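ACTA DE LA REUNIÓN DE PREPARACIÓN
Jornada de puertas abiertas, nave de Plomstead
Viernes, 9:15

Asisten: Emiko Sugiyama (preside), Aqeel Mughal (taller), Nerea (recepción y reservas), Íñigo (seguridad), Paloma (prensa). Toma nota: Paloma.
Se incorpora a las 9:40: Groen, por teléfono, mala cobertura.
Excusa: el responsable de Trovberg, manda comentarios por correo, se leen en el punto 3.

1. Acta anterior
Aprobada. Corrección de Íñigo: la puerta que se cierra es la del muelle, no la del patio. Se cambia.

2. Inscripciones
Nerea: 2.811 personas han abierto el correo de invitación. Inscritas de verdad, muchas menos, aún sin depurar duplicados. Se mantiene el límite de 46 por turno. Emiko pregunta si cabe subirlo. Íñigo que no, por el aforo del pasillo y porque el año pasado la gente se quedaba parada justo delante de la salida. Queda en 46.
Cuatro turnos. El último se reserva a los institutos, pendiente de que confirme el autobús.
Se piden 100 acreditaciones más, las de cartulina. Las de plástico se acabaron en marzo.
Nerea pide que alguien conteste el teléfono por las tardes esta semana. Sin voluntario. Se verá.

3. Demostración en la zona de salón
Expone Aqeel. El robot trabaja en el rincón doméstico: sofá, suelo de madera, enchufe bajo en la pared. Tarea: recoger y guardar material suelto del suelo. Equipo fotográfico, cables, bolsas, un maletín abierto. Es lo que se va a enseñar y no otra cosa, insiste Aqeel, que el folleto de Jalholm habla de "tareas del hogar" en general y luego la gente pide que friegue.
Emiko: cambiar la frase del folleto. Paloma lo lleva.
Duración por pase: doce minutos, con preguntas. Aqeel preferiría quince. Se deja en doce, los turnos no dan.
Se lee el correo de Trovberg. Resumen:
- que los cables son lo difícil y que no se presenten como lo fácil
- que no se hable mientras el brazo se mueve, o que se hable menos
- que si falla un agarre se repita sin comentarlo
Sobre lo tercero hay discusión. Íñigo opina que el público nota igualmente el fallo y que es mejor decirlo. Nerea de acuerdo. Aqeel también, dice que en el ensayo del martes un agarre falló dos veces y lo que más preguntaron después fue precisamente eso. Emiko: se dice, en una frase, y se sigue. Contestar a Trovberg en ese sentido.
Groen pregunta si el público puede elegir el objeto. Aqeel: de una lista cerrada sí. Lista cerrada, la prepara él. Groen pregunta algo más, no se le oye.

4. Seguridad
Cinta en el suelo, el público detrás. Íñigo quiere además una persona de pie a cada lado. Se acepta a la izquierda; a la derecha ya estará Aqeel con la parada de emergencia en la mano.
Los niños delante, sentados. Mochilas al guardarropa.
Probar la parada antes de cada turno, no sólo por la mañana. Queda como norma.
Íñigo recuerda que hay que hacer la ficha de riesgos de Plomstead, la del año pasado no vale por que cambió la distribución. Plazo: jueves.

5. Carteles y textos
Paloma enseña tres versiones. Gusta la segunda. Quitar "inteligente", aparece cuatro veces.
Emiko pide un cartel pequeño al lado de la demostración que explique quién decide qué hace el robot en cada momento. Aqeel redacta, Paloma recorta. Máximo 60 palabras.
Falta el logotipo de Jalholm en buena calidad, se les ha pedido dos veces.
Idioma: español e inglés. Groen se ofrece a revisar el inglés (esto sí se oyó).

6. Presupuesto
Sin novedades. El café sube. Se aprueba el café.

7. Ruegos y preguntas
Nerea: ¿hay sillas para los mayores? Hay, en el almacén, hay que bajarlas. Íñigo.
Aqeel pide que nadie ordene el rincón del salón entre turnos, lo coloca él según la lista. En el ensayo alguien lo recogió todo con buena intención y se perdió media hora.
Emiko pregunta qué pasa si se va la luz. Se pasa el vídeo del taller, si hay luz para pasar el vídeo. Se da por contestada.

Acuerdos y encargos
Paloma: folleto, cartel pequeño, logotipo de Jalholm.
Aqeel: lista cerrada de objetos, texto de 60 palabras, respuesta a Trovberg.
Nerea: depurar inscripciones, acreditaciones, confirmar autobus.
Íñigo: ficha de riesgos, cinta, sillas.
Groen: inglés.

Próxima reunión: mismo sitio, a las 9:00, tras el ensayo general. Se levanta la sesión a las 10:35.

Anexo al punto 3, rincón del salón
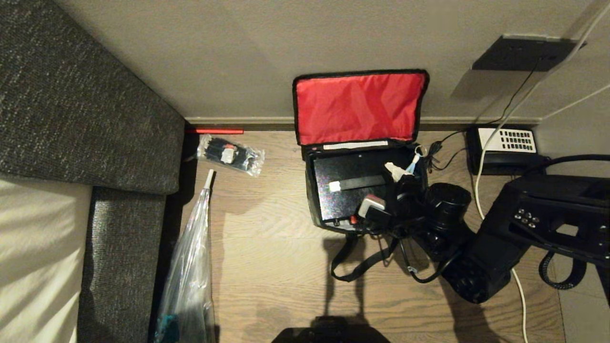
Emiko Sugiyama comenta, al recibir el borrador, que doce minutos se le siguen quedando cortos si además hay que explicar los fallos, que prefiere quitar dos objetos de la lista de Aqeel antes que recortar las preguntas, y que se ponga como primer punto en la próxima.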